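Why Does My Table Have a Shadow on It?

Hi, I'm Keerthana Kulkarni, and I write the Bemow page for kids who ask a lot of questions. This one came from my niece, who wanted to know why her hand had a fuzzy gray twin on the kitchen table while she was eating toast. Good question! I put down my own toast and we spent the rest of breakfast making shadows, and the tea went cold.

So, light first. Light leaves a lamp or the sun and travels in straight lines. It's very fast and it can't bend around your hand to get to the table behind it. When your hand is in the way, some of the light hits your hand and stops there. The patch of table behind your hand gets less light than the rest, and your eyes see that patch as darker. We call the darker patch a shadow.

Shadows aren't stuff. You can't pick one up or sweep it off the table with a cloth (my niece tried, and she tried pretty hard).

A white or very pale table is the best place to go shadow hunting. Pale things bounce lots of light back to your eyes, so even a weak, soft shadow shows up on them. A black table soaks up most of the light that lands on it, and a shadow there can be really hard to spot. If your table at home is dark, lay a big sheet of white paper on it and you're ready to go.
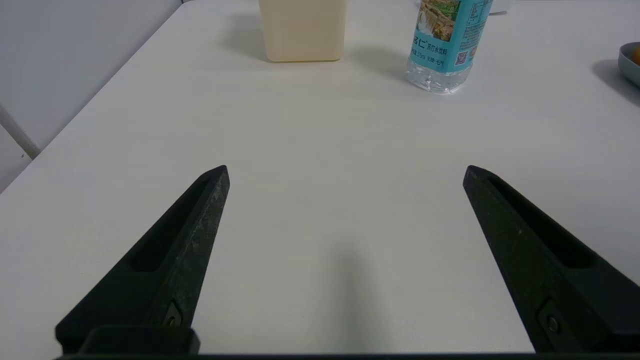
Why are some shadows soft at the edges?

Most lamps are wider than a pinpoint, and a bright window is wider still. Light comes from every part of them, so near the edge of a shadow some of the light gets blocked and some of it sneaks past. That half-lit strip is what makes the edge look blurry. Scientists have a lovely word for it – penumbra.

You can test this yourself. Hold a pencil close to the table, almost touching, and look at its shadow. Now lift the pencil up slowly. The edges go fuzzier and fuzzier, and if you lift it high enough the shadow may fade away until you can hardly find it. I like doing this one with a fork, too, because you can watch the gaps between the prongs disappear.

Next, try it with a flashlight in a dim room. Shine it from high above the pencil and you get a short shadow. Bring the flashlight down low to one side and the shadow stretches out long and skinny across the table. The sun does the same trick outdoors, with short shadows in the middle of the day and long ones near bedtime.

Sumathi Lobo's class tried the flashlight test in April and sent me more than 100 shadow drawings. My favorite was a spoon that looked like a giraffe. If you draw around a shadow, tape your paper down first so it doesn't slide, and ask a friend to hold the light still. Then swap places, so they get a turn at drawing too.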